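Welcome to the Galtham gallery page, and thank you for stopping by. I've been promising one of these for long enough that Sandra Mellor stopped asking, and then started again, so the least I can do is write it up properly and take my time over it.

For anyone who has wandered in from elsewhere: Galtham is our cloth-handling project. We gather examples of a person guiding a two-fingered gripper through everyday fabric jobs - picking up, spreading out, folding, putting down - and those examples go to the learning side of the house, where a model tries to make sense of them. Each example is one complete attempt, start to finish, along with what the wrist camera saw, where the arm was, how open the fingers were, and a short note typed by whoever was driving. I look after the notes and the sorting. The driving I leave to people with steadier hands than mine, though I do get my turn when we're short.

As of this April we have 274 attempts in the white cloth set, of which 113 have been looked over twice and marked as ready. The rest are waiting their turn. I know that sounds like a backlog (it is one), but the second look is slow work and I would much prefer it slow.

The gallery is small to begin with. I would sooner put up one picture with a decent amount said about it than a wall of thumbnails, and I'll add to it as the sorting goes along.

## White cloth

Plain white fabric is where every new driver starts, and it is also where most of them get humbled. There's no pattern to steer by and no printed edge to aim for. What you have is shading, and on the wrist view the shading is faint. Salamatu Afolabi, who trained most of our drivers, tells people to hunt for a ridge first and worry about the corners later, and I have typed that advice into so many notes that I could probably do it in my sleep. 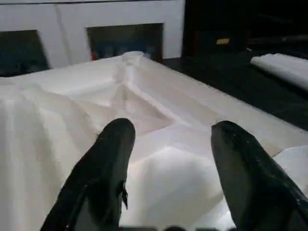
### The wrist view: open fingers over the folds

Both fingers apart, white cloth between them, and a good little peak of fabric farther back with creases running down from it. I'm fond of this one because the folds are so easy to read, even though the view itself is a bit soft. Look at how the straight right-hand edge of the cloth stands out against the dark surface next to it, and then try to find anything half so clear in the middle!

When we sort a view like this, the question we ask is where a sensible person might pinch. Adesuwa Tamuno and I sat with a printout of it over a very long pot of tea and disagreed for most of the afternoon. She wanted the peak. I wanted one of the creases lower down, closer to the fingers, and I still do. We kept both answers in the notes, side by side, and that has become our habit whenever two reviewers can't settle. Ifeanyi Okonkwo, who does the training runs, says he's happy to have the disagreement on file, and has asked us for more of them.

## How an attempt gets into the set

People write to ask about this more than anything else, so I'll go through it the way we do it now. It was different last year and I expect it will be different again.

1. The driver shakes out the cloth and drops it. We don't arrange it by hand, however tempting that is when it lands in a heap.
2. The attempt is recorded from the moment the arm leaves its rest position until it's back there again.
3. The driver types the note straight away. One line is plenty. "Missed the first pinch, got it on the second" is a perfectly good note and I wish I had more like it.
4. Shazia Tarar goes through the day's recordings in Skundex, our sorting tool, and pulls out anything where the arm and the camera have drifted out of step.
5. A reviewer watches the attempt at half speed and gives it a label: clean, recovered or failed.
6. A different reviewer does the same without seeing the first label.

Failed attempts stay in. We threw them away early on, around 20 of them, before Ifeanyi caught us at it, and I still wince when I think about it. A missed pinch followed by a calm second try is some of the most useful material we have, and the drivers are a good deal more relaxed now that they know a miss isn't wasted.

## A few words we use

**Ridge** - any raised fold long enough for both fingers to close across.

**Heap** - cloth that has landed with no edge showing. Drivers groan at these and reviewers love them.

**Recovered** - the attempt went wrong somewhere and was put right without stopping the recording.

**Obi** - our name for the long narrow fold that runs the full width of the cloth. Somebody wrote it in a note once and it stuck.

## Still to come

Liltau, our second batch, will be colored and patterned fabric, and Sandra is already putting together the shopping list. She's after stripes and checks to begin with, then something with a busy floral print, and she has asked me to pass along that old pillowcases are very welcome as long as they've been washed. There will be 2 reviewers on every attempt from the first day this time, so the sorting should keep up with the driving a little better than it has so far.

If you've reviewed for us before and would like to come back, leave a note for Shazia with the hours that suit you. Mornings are filling up nicely, but the late afternoon still has plenty of room, and I'm usually the one in then, so you'd have company.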